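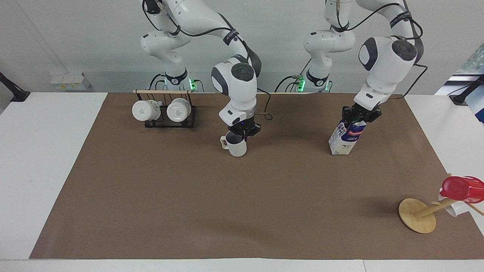 Do mugs go upside down or right side up when you put them away?

Upside down if they're going on a rack with air under the rim, right side up if they're going on a closed shelf. Mugs face down on a flat board trap whatever water is left in them and get that stale cupboard smell. On wires or a dowel they get some air, so rim down is fine.

Mugs, racks, trees, milk. April 19, 2021

Quick page this time, two pictures and a lot of notes, sorry for the notes. I've been putting off the mug storage one since March because the Skandex shelf took forever to show up and then it was the wrong depth. Sending it back. So it's racks and trees only, shelf gets its own page when the right one comes.

Everyone who writes in about coffee corners has the same trouble. Too many mugs, one cabinet, handles that catch on each other. Stacking is where the chips come from. I stacked for years, lost a mug every couple of months, always the one I liked.

First picture: white mugs upside down on the low black wire rack, wooden dowel across the top. Mug tree over on its side in the corner. Milk out.

Low rack notes. It takes up more counter than a tree, no way around that. But the weight sits low and you can take any mug without thinking about the others. Wipe under it once a week, crumbs collect there. If yours has a painted frame, dry the feet or you'll get rust spots on the counter (ask me how I know. Lemon juice and a soft rag, got most of it out).

About the dowel. People ask about adding one. A plain length from the hardware store works, sand the ends, cut it a little longer than the rack. Don't varnish, or if you varnish let it cure a full week. Mine smelled for days and so did the tea.

Tree notes. Trees tip. All of them, wood ones more than metal ones, becuase the base is light and the mugs aren't. Load it in pairs, one each side, lowest pegs first. Take them off the other way, top first. If you hang three on one side and none on the other it's going over, just a matter of when the cat walks by. Felt pads under the base help on stone. On a mat or a cloth they don't do much.

Also peg length. Before you buy, check it against your fattest handle. I had a tree from Urach (the kitchen shop, the one with the bad parking) with pegs so short that anything with a thick handle slid right off. Nice looking thing. Gave it to my sister, she hangs necklaces on it.

Peg angle matters more than length, come to think of it. Should point up a good bit. Flat pegs are for the store display and nowhere else.

Some quick ones from the mail:

Glass mugs on a tree? I wouldn't. They knock.

Espresso cups? Handles too small for most pegs. Small hooks under a shelf, or a tray. Cerkevetti does theirs on a tray on top of the machine so they stay warm, looks good too.

How many mugs for two people? We have six out and the rest in a box in the hall closet. Swap them around when the weather changes. Nobody in our house misses the ones in the box.

Chipped rim? Pencil cup. Don't drink from it, don't donate it either.

And milk, since it's in both pictures. Carton lives in the fridge door here and comes out when the mugs come out, goes straight back. A screw cap is worth looking for if you're slow with a carton like me, the fold-open kind picks up onion from the fridge by day 3. Store it standing up, caps leak more than you'd think. If you've got a shelf-stable one, it can stay in the pantry until it's opened, then it's fridge like any other.

Second picture: tree upright, red mug up top and a white one lower down. The rack has the mugs with faces on them, black handles, one's a smiley. Milk carton on its side, green cap. 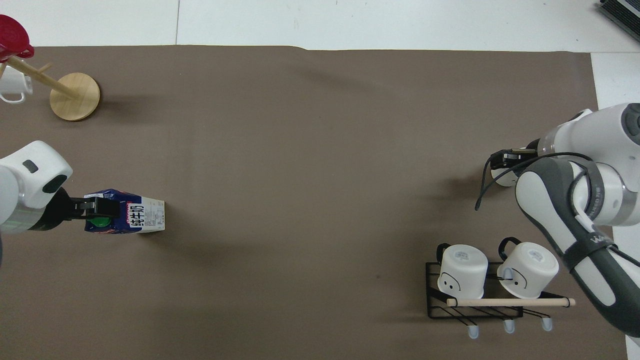
Adeel Malik wrote in to say I'm too hard on trees. He's had one on a windowsill for years with four mugs on it and it has never gone over, and his trick is a bit of museum putty under the base, a pea-sized lump in a few spots, pressed down hard and left overnight. He also thinks a wire rack is a pain to clean and that I should quit pretending otherwise. Fair. He wanted to know if face mugs go in the dishwasher.

Putty is a good one, adding it to the list. On the faces, depends how they were put on. If it's fired under the glaze, top rack and forget it. If it's a paint pen job baked at home, hand wash with a soft sponge, and keep the drawing well below the rim where your mouth goes. I've done the paint pen thing with the kids and the smiles were gone from half of them by summer. Bottom edge always goes first, no idea why. Let the paint dry a full day before it goes in the oven, and put them in while the oven's still cold so the mug doesn't crack.

Handles all facing one way on the rack, by the way. Looks fussy, saves your knuckles. Left-handed people in the house get the left end.

Mug with a colored outside, red especially: check for marks where it touches the peg. Cheap coatings rub. A dab of clear nail polish on the peg tip, or just move it around now and then.

Next page is the Nicholas Street kitchen, open shelves, very small, lots of plates. More pictures that time I promise. After that the Skandex thing if it ever gets here in the right size.

Send your mug corners in, daylight if you can. Last call for March questions too, I still have a few I havent got to.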